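# What a Cutting Board Does

A cutting board is a flat tool that goes between food and the table. It has two jobs: to give the knife a surface to land on, and to keep the table from getting scratched.

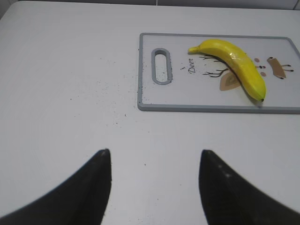

Boards come in wood, plastic, bamboo and glass. Plastic boards are light and easy to wash. Glass boards are hard enough to dull a knife, and food slides on them.

## The parts

**Face.** The flat area where the cutting happens. Some faces are plain. Others have a picture printed on them, such as a deer.

**Rim.** A raised edge on some boards. It slows down juice and small pieces before they reach the table.

**Handle slot.** A hole near one end. Fingers go through it when the board is carried. It also fits over a hook, so the board can hang up to dry.

**Corners.** Many are rounded. A rounded corner hurts less if you bump it.

## Why a banana is a good first food

A banana is soft inside. A table knife with a dull edge will cut it, and very little force is needed. A carrot is much harder – a knife can slip off it sideways.

The peel is tougher than the fruit. It is made of long fibers that run from the stem to the tip, and for that reason it tears easily in strips.

## How to slice one

1. Wash your hands. Ask an adult to stay nearby.
2. Put a damp cloth under the board to stop it from sliding.
3. Peel the banana and lay it flat on the board.
4. Curl the fingertips of your holding hand inward, like a claw.
5. Press the knife straight down. Move the claw back a little and press again.

Cut slices stay pale for a short time. Then oxygen in the air reacts with the fruit and turns it brown. Lemon juice slows this down.

## Cleaning the board

Knives leave thin grooves, and bits of food can stay in them. Scrub both sides with dish soap and warm water, rinse, and stand the board on its edge until it is dry.

*Text by Aiguo Ding. Checked by Kálmán Pálfi.*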